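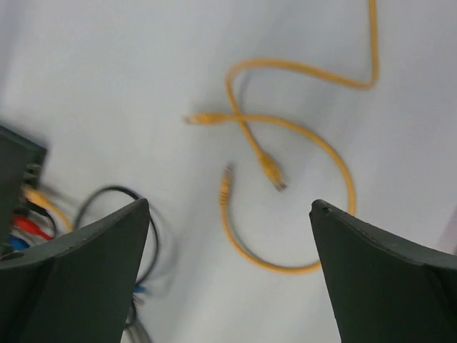 3.2 Handling and labeling of patch cables

The second part of the study looked at how people in small offices deal with short network cables once a wall cabinet or desk setup has been taken down and has to be put back. In the first part we found that most of the time lost in such jobs went to the cables, and much less to the switch or the router. We therefore kept the hardware simple and changed only the way the cables were stored and marked.

Participants were recruited from two office buildings, Goltley and Fillton. Each person was given a set of patch cables with molded plugs, a desktop switch, and a printed port plan. In the Goltley group the cables came as they had been left after the last job, in open loops on the table, without ties. In the Fillton group each cable had been coiled, closed with a hook-and-loop strap, and marked at both ends with the port number. The lengths were the same in both groups. All sessions took place in February, in the morning, on a plain light-colored table, so that differences in lighting and background would not affect how quickly a plug could be found.

A session began when the participant first touched a cable and ended when the last port on the plan had been filled. We allowed 11 minutes. Anyone who had not finished by then was stopped and the remaining ports were recorded as open. Wrong ports were noted but not corrected during the session.

Color was treated as a separate question. Many offices buy one color in bulk, and the plan we used in the first part assumed that color would tell the user what a cable was for. With cables of a single color this does not work, and where two of them cross, the eye tends to jump from one to the other at the crossing. Participants in the Goltley group often dealt with this by holding one plug and pulling gently until the other end moved. The method is slow but it gave few errors. Following the cable by eye alone was faster and gave more.

Figure 2 shows a switch of the size used in the sessions, with yellow cables in neighboring ports. 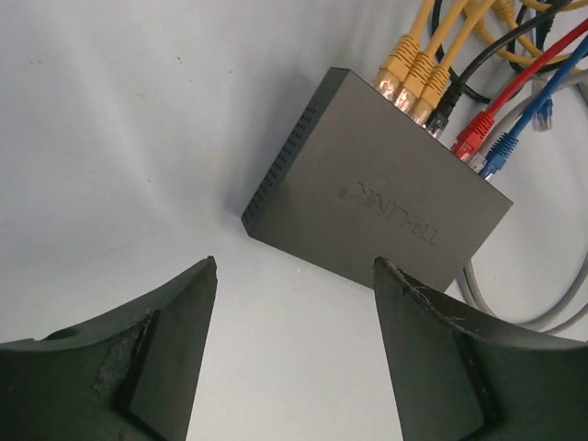 Figure 2. Desktop switch with patch cables connected.

Ekkachai Noiphan objected, on reading a draft of this section, that labels at the plug are of little use once the ports are full – fingers cover them, and the neighboring plugs hide what is left – and he would put the mark a hand's width back along the cable. We had not tested this placement. Several remarks from the Fillton group point the same way, in particular from those who had to take a cable out again after finding it in the wrong port. The labels in our sets sat directly behind the boot, where the strap could not slide over them.

The straps themselves caused one difficulty we did not expect. Some participants removed all of them before starting, which left the cables in much the same state as those of the Goltley group, apart from the labels. Others opened one at a time. We did not give instructions on this point, and the two habits are reported together in the results. A follow-up with the Vimine port plan, in which the order of work is printed next to the port numbers, would allow them to be separated.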